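Fruit or Vegetable? Sorting Out the Produce Pile

Have you ever helped put the groceries away and wondered what belongs with what?
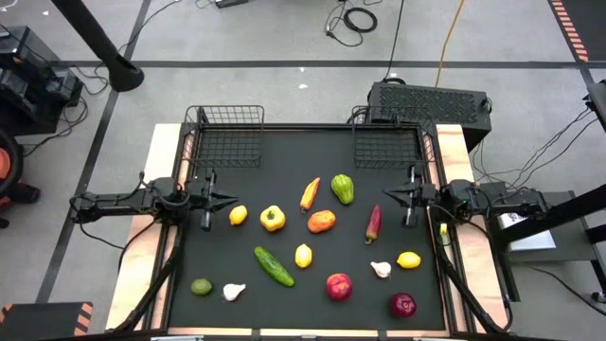
Amber Martens
Food and Garden Writer, Flollwood Children's Pages

Let's start with a question that sounds easy. You have two baskets and a big spread of good things to eat. Fruit goes in one basket and vegetables go in the other. Where would you put the cucumber?

Most people say the vegetable basket, and if you are making dinner, that is a perfectly good answer. But if you asked a plant scientist (they are called botanists, which is a fun word to say out loud), you would hear something different. A botanist would put that long green cucumber in with the apple!

The reason is hiding in the middle. To a botanist, a fruit is the part of a plant that grows from a flower and holds the seeds. Cut open a cucumber and you will find rows of soft, pale seeds. Cut open an apple and there are the little brown ones in the core. Both of them began as a flower, and both are fruits.

Now think about peppers. A yellow bell pepper has flat little seeds inside, bunched up near the stem, so into the fruit basket it goes. The red chili is a pepper too, and so it is also a fruit, even though you would never want it in your fruit salad. (Please don't cut a chili by yourself. The juice can sting your fingers, and it stings a whole lot more if you rub your eyes.)

Lemons and limes are the easy ones. They belong to a family called citrus, along with oranges and grapefruit, and everybody agrees that they are fruits, cooks and botanists alike.

So what is left for the other basket? Quite a lot, as it happens – and some of it grew underground.

A sweet potato is a root. It is a very fat root, where the plant stores up food for later, and that stored food is part of what makes it taste so nice when it comes out of the oven. Its skin can be orange, purple, or almost white, and it is often a bit lumpy.

Onions and garlic are not roots, although plenty of grown-ups think they are. They are bulbs. A bulb is a short bit of stem wrapped up in thick, juicy leaves. The real roots are the stringy whiskers that grow out of the bottom. If you cut an onion in half you can see the layers, one inside the other. Garlic is put together a little differently, with separate cloves tucked under a papery skin, and if you plant one clove it can grow into a whole new bulb.

Try it at home: Next time there are groceries to unpack, ask if you can sort them before they go away. Set out 2 baskets or bowls and sort the cook's way first, thinking about what goes in a dinner and what goes in a dessert. Then mix everything up and sort again the botanist's way, by looking for seeds. Ask a grown-up to do the cutting, and keep a few of the seeds on a plate so you can compare them. My favorites are the pepper seeds – they look like tiny coins.

Contact us | © Flollwood Children's Pages | Back to top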